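In Defense of the Junk Drawer

My lease renewal came with a brochure this year. The building has changed hands, and the new owners, an outfit called Fedden, would like us to consider "a lighter way of living." A lighter way of living costs $15 a month and consists of a locker in the basement.

I have spent most of my adult life being told to own less. There was the book about asking each sweater how it made me feel. There was the cousin who photographed his late mother's teapots and then gave away the teapots. He has the pictures on a phone somewhere, possibly the one he dropped in the lake last June.

Meanwhile I have a drawer. It holds twine, a dead watch, takeout soy sauce, three keys to nothing, and the little hex wrench from a bookcase I sold in another state. Twice a year I set out to clean it, and twice a year I find the exact screw I need for something and close it again, feeling like a wise old farmer.

The tidy people say you can always buy another screw. They're right. You can buy a box of them, after a drive and a parking ticket, and then you have a box of screws and nowhere to keep it. You will want a drawer.

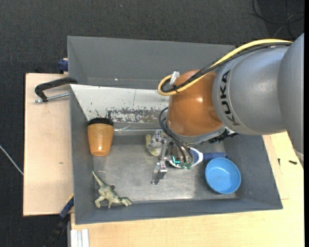

Hongjun Feng wrote to me after my last column on this subject to say that I was being sentimental, that a drawer is only a decision you have put off, and that after two moves in one year I would come around to the other side with a garbage bag in each hand. I have moved plenty. On my last move I paid by the pound, 2193 of them, and I'd bet the drawer didn't come to four. The sofa was the problem. People never write books about asking your sofa how it makes you feel.

What bothers me is the moral tone. A bare counter has become a sign of good character, like flossing. I have been in homes so clear of stuff that I couldn't find a pen to leave a note with, and the owners seemed proud of that. One of them later called to borrow my tape.

I lent it to her, and I would like it back. It has a spot, left side, under the soy sauce.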